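Search this blog
Go

So I finally got myself on one of the Serkavance visitor afternoons! I'd been meaning to since my cousin went last year and came home talking about nothing else, and when a place came up in August I took the train down with a cheese roll and a notebook and far too many questions.

For anyone new round here (hello!), I write about places that let you in to see how things get made or done. Mostly it's been potteries and a very good brush works. Robots are a bit out of my line. I can just about set the timer on our oven.

Serkavance has the upper floor of a long low building behind a tile showroom, and I walked past it twice. There's a buzzer with the name on a bit of paper. A chap called Devendra Kanaujia came down to fetch us, six visitors in all, and took us up the back stairs because the lift was full of boxes. He runs the collecting side of things, and he was our guide for the whole afternoon. Lovely man, talks at a tremendous speed, kept stopping on the stairs to finish a sentence and causing a pile-up behind him.

I'd gone in expecting big orange arms behind a cage, going whoosh. They do have two arms, in a side room, and we got to those at the end (more below). But most of what the place does in a day is people picking things up and putting them down. That's the job. They hold a gripper in the hand, a chunky thing with two finger pads at the business end and a camera on it, and they do an ordinary task with it while the camera watches. Fold a cloth. Put a cup on a saucer. Pass something from one gripper to the other. Then they do it again. And again! Every go gets saved, and all those goes together are what the learning system is trained on, so that later on an arm with the same sort of fingers can have a stab at it.

The project we were shown is called Plevero, and it's all tabletop tidying. They want 2,000 good goes at each task before they'll train on it. I asked what counted as a good go and got a much longer answer than I'd bargained for, which I enjoyed very much. It mustn't be rushed. It mustn't be too perfect either, as they like a few wobbles and corrections left in so the system sees how a person gets out of trouble. If you drop the thing, you pick it up and carry on, and that one gets a different label. If you talk to your neighbour and wave the gripper about while you're doing it (guilty, see below) it goes in the bin.

The first room was the store, where everything lives on open shelves with handwritten labels. Pegs, sponges, egg boxes, an enormous number of mismatched socks. One of the other visitors, a retired maths teacher who'd come on the bus from somewhere miles off, wanted to know why they didn't buy everything new and matching. Devendra said that they had, at first, and the system got ever so good at picking up one particular blue mug and was hopeless with all the others. So now they raid charity shops. I liked that a lot. He showed us a gravy boat he was very proud of.

Then came the bit about rooms, which I hadn't thought of at all. It isn't enough to have lots of mugs, you need lots of places to put them. If everything's done at the same bench under the same lights, the thing learns the bench. So they cart the grippers about all over the building and do a session wherever there's a table: the kitchen, the corridor, the offices, even the landing once until someone complained. There's a plan of the floor pinned up by the kettle with each room shaded in as they get through it. The little meeting room was nearly all coloured in, bar one corner.

Before anyone starts a session they do a thing called the slow wave, where you move the grippers gently about so that the software can work out where they are in the room. The square cards with the chunky black patterns are a help there, as the camera can pick them out and tell which way they're tilted. I'd taken them for some sort of stock label. The maths teacher was thrilled with them and drew one in her notebook.

We each got a go next. Ninety seconds on the clock, two grippers, a heap of socks. Oh dear. You squeeze with your whole hand, and it's a good deal more tiring than you'd think, and the tips are never quite where you believe they are. I got one pair matched and flung another on the floor. There was a lad of perhaps nineteen in our group who'd paired four in the same time and was trying very hard not to look pleased. The regulars can do it while barely looking, and they work in short turns with a proper break between, tea included. They told us the first week makes your thumb ache and after that you stop noticing.

You can look at what you've recorded straight afterwards on a screen, and it's the oddest feeling. The camera has such a wide lens that everything straight goes bendy, walls and blinds and all, and your gripper sits there at the bottom looking like the front of a boat. I asked if I could have a picture to take home for the blog and they let me choose one from the meeting room. 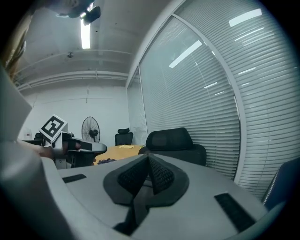

The view from one gripper, with the other one and its patterned card over on the left.

I rather love it. All that serious kit, and behind it a pedestal fan and some office chairs. Devendra said the background is half the point, and that he's grown fond of it, and he can tell most of their rooms now from a scrap of ceiling.

After that we had the checking desk. Two people sit there all day watching goes at double speed and sorting them into keep, label and bin. They'd done 1,000 since the start of the month and looked remarkably cheerful about it. The program they use is called Hokik, which I assumed stood for something, and it doesn't. You press K to keep. One of them let me do a dozen and I was much too soft, I kept everything. She went back through and binned five of mine. The trick is to watch the fingers and ignore the person, apparently, and to ask yourself whether you'd want it copied.

And so to the arms! They're in the Lehner room (it's just what was on the door when they moved in, so they left it). Much smaller than I'd pictured, and quieter, with a noise a bit like a sewing machine two rooms away. They had one of them doing the sock task from a system trained on the earlier goes. It hovered over the heap for so long that I thought it had gone off. Then down it went, took hold of a stripy one very neatly, lifted it up, and set it beside a plain grey one. Wrong! But so gently done. It tried again and got a proper pair, and we clapped, and the lad said "get in" quite loudly. On the third try it pinched the edge of the table for a while and had to be stopped.

I asked when I could have one at home. Devendra laughed and said he'd sooner not say, as he'd once told his mother a date.

Practical bits, then. The visit is free but you do have to book, and they only take a handful each time. Allow the whole afternoon, we started at two and I wasn't back on the platform till gone half past five. Flat shoes for those back stairs, and ring ahead if you'll need the lift so they can shift the boxes. There's tea and a decent ginger biscuit. Photos are fine in the store and the arm room, but ask first near the checking desk because of what's on the screens. Children over ten are welcome and I think they'd be far better at the socks than I was. Parking is in the tile showroom's yard, on the left-hand side only, and they're quite firm about that.

I'm hoping to go back in the spring when they start on a washing-up task with real water, which the person at the kettle was already dreading. If you've been on one of these afternoons yourself do leave a comment, and I'd love to hear from anyone who managed more than four pairs.

Next time it's back to pots, with a slipware place that's been on my list for ages.

14 comments | Shared 37 times

Contact me | All words and photos copyright of the author unless stated | Back to top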